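Toy truck

A toy truck is a small model of a goods vehicle made for children's play. The category covers simple push-along vehicles for toddlers, working dump trucks and tankers for the sandbox, and sets of small character trucks sold together and kept on a shelf or in a box. Toy trucks are usually treated as a branch of the wider class of toy vehicles.

Construction

Early toy trucks were cut from wood or pressed from thin sheet metal. Molded plastic later became the most common material for inexpensive models, as it allowed rounded bodies, bright colors and parts that snap together. Most small trucks have a cab, a chassis and some form of load, such as a box, a barrel or a tipping bed. Wheels may turn freely on plain axles or be linked to a friction or pull-back motor.

Character trucks

In a character truck, the front of the cab is given a face. The eyes generally take the place of the windshield or headlights, and the mouth that of the bumper or grille. Members of a set often differ in color and in load, so that young children can tell one from another before they can read. The Oter series, designed by Zoltán Bodnár for the toy maker Barrera, consisted of six trucks on a common chassis and was issued with a printed card giving the name of each.

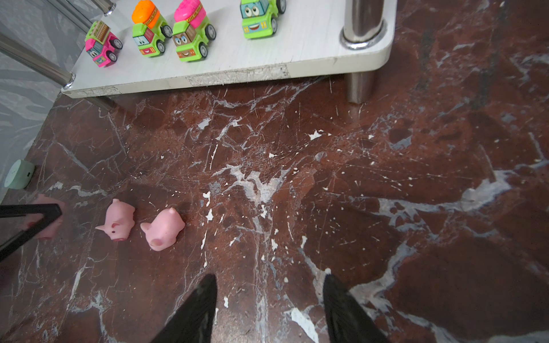
Character trucks on a white shelf with chrome supports. The pink truck at far left carries a cargo box.

Display and storage

Small trucks are commonly kept in open view, either on low shelving or on the lower tier of a table. A low shelf lets a child take a toy down and put it back without help. Laminate is a frequent choice for such furniture and is easily wiped clean, but its front edge is subject to chipping — damage that exposes the core and tends to spread once it has begun. Edges in this condition may be sanded lightly and covered with edge banding.

In her guide to the playroom collection at Irnen, Ama Addo recommends that trucks be stored in a single row with the fronts facing out, and that wheels be cleared of hair and thread about every six months. Plastic bodies should be washed in lukewarm water with mild soap. Printed faces should not be scrubbed.

Use in play

Toy trucks are used for loading games, sorting by color and pretend deliveries. Character trucks are also used as figures in storytelling, with each vehicle given a voice and a temper of its own.

See also: Toy car; Model vehicle; Pull-back motor; Playroom furniture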